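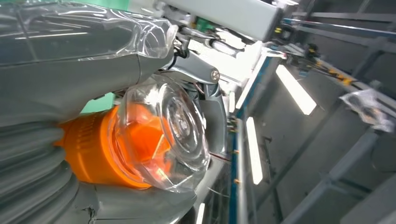 Re: [lundutow-sheds] Plastic covers over winter – loose or tight?

3 min read

Morning all,

Picking this up from Wednesday because I've been having the same argument with myself in our garage and I think I've finally come down on one side.

> Does anyone use clear plastic to keep the dust off things they
> can't put away? I've got a sewing machine, a bench drill and
> a big old fan that all live out on the side, and by February they're
> filthy. I bought a roll of the Cetska sleeving and wrapped everything
> up nice and tight with tape, but it looks awful and I have to cut it
> off every time I want to use anything. Also the drill seems to be
> sweating under there. Am I doing it wrong, or is it just rubbish stuff?

I don't think it's rubbish stuff, I've got the same roll! But I'd go loose. I did mine tight the first year as well, with miles of parcel tape, and the pillar drill came out with a lovely orange bloom all down the column. I'd more or less made it a greenhouse. Last winter I cut the sleeving a good bit too long, dropped it over the top and left the bottom open, and that was that. It bunches up and looks like something back from the dry cleaner's, but air gets in underneath and it comes off in one go when you want to drill a hole.

For anything with an awkward shape (your fan, my mitre saw) I slit the sleeve down one side and close it with two clothes pegs. Don't tape it to the paint. I did that on the bandsaw and I was picking glue off with my thumbnail until Easter.

Things I'd leave uncovered: anything you've just used and that's still warm, and anything oily, because the plastic sticks to it and then the dust sticks to the plastic. I wipe the drill down with a rag, have my tea, and cover it afterwards. I forget about half the time.

On the sewing machine I'd be tempted to skip the plastic altogether and use an old pillowcase. My sister swears by them, and they go in the wash.

Where to get it – Fonico on the ring road in Lundutow sell the wide sleeving off the roll, and they'll cut you 10 metres if you ask at the counter. The thicker one is nicer to handle but it creases and then stays creased. I've got 20 metres of the thin left over and I'm never going to use it, so if you can collect it's yours. It's on the shelf behind the paint tins, under the thing that used to be a paddling pool.

Has anyone tried the zip-up covers from Kim? They look very smart in the catalogue but they only seem to come in three sizes, and none of them is the size of anything I own.

Right, off to sweep up before it rains.

Message 955 in this archive

Recent on the list
Pegboard hooks that don't fall out
Free to collect: tea chests, two with lids
What do you do with half tins of gloss?
Shelf brackets for a crumbly wall
Damp corner again, sorry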